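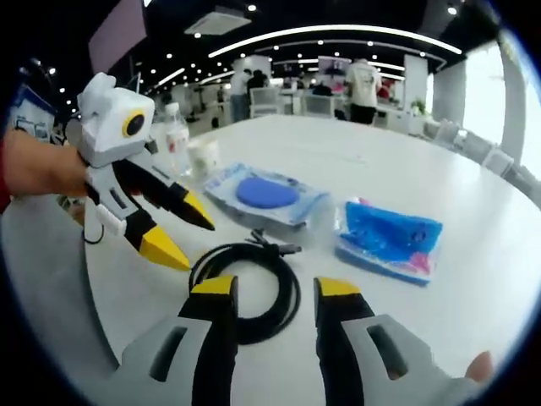 Plumdale Arrivals Notes

README, last touched 12 December 2022

What's in here

Short travel notes from people who moved to Plumdale for a semester or a work stint and wrote down how the first weeks went. 2,961 notes total. Plain text, one note per line, tab between fields. English only for now, though plenty of notes drop in local words and we left those alone.

Files

notes_main.tsv — everything that passed the cleanup
notes_short.tsv — anything under 8 words, kept apart, mostly "loved it" and "too many hills"
places.tsv — spelling list for neighborhoods, tram stops, markets
changes.txt — what got fixed and when, patchy before this release

Fields

id — number, no meaning, gaps are normal
stay_type — study, work, other
area — Hartono, Gremstead, old town, unknown
weeks_in — how long they'd been there when they wrote it. Self reported. Some people clearly guessed.
topic — housing, food, language, transit, nightlife, paperwork, mixed
text — the note

Where the notes come from

Evov ran a message board for new arrivals and let us export the public threads. Posters ticked a box saying reuse was OK. No box, no note. Usernames dropped, phone numbers and street numbers swapped for a # sign. If you find one we missed, tell us the id and it gets pulled in the next version.

Things to know before you use it

Heavy on Hartono. 1,283 notes are from there, cheap rooms and the language school being the obvious pull. Gremstead is thin and nearly all of it is work stays. Don't compare the two on rent, the years don't line up.

Students write more at the start. By week ten they've stopped posting, so anything on "settling in" is really the first month, plus a few loud ones who kept going.

Nightlife notes go out of date fast. At least 2 of the bars that come up most have closed. The night tram route changed as well and older notes still send you to the wrong stop by the river.

Language topic is messy. People said "local" and meant either the city dialect or the standard one, and we coudn't always tell. Left as written. Don't train a dialect classifier on this, please.

Sarcasm. Lots. "Great plumbing" is not praise.

Cleanup done

Exact duplicates out. Near duplicates still in, mostly someone posting the same rant in housing and again in paperwork. Line breaks inside a note turned into spaces. Emoji kept. Area names made consistent using places.tsv, but typos in the note text itself are untouched, thats on purpose.

Topic labels were done by hand, one pass, no second reader. Housing and paperwork overlap badly (residence permit needs a lease, lease needs a permit, everybody complains about both in one breath). Use mixed if unsure.

Loading

UTF-8, header row, no quoting. Spreadsheet programs will try to turn weeks_in into dates — set that column to text first. Empty weeks_in means not given, don't read it as zero.

Still to do

Split old town by side of the river
Second pass on transit labels
More from Gremstead, if anyone has some
Fix the sort order in places.tsv

License

Free for research and teaching. Name the set and the version. For anything commercial, ask Evov first, the board text is under their terms.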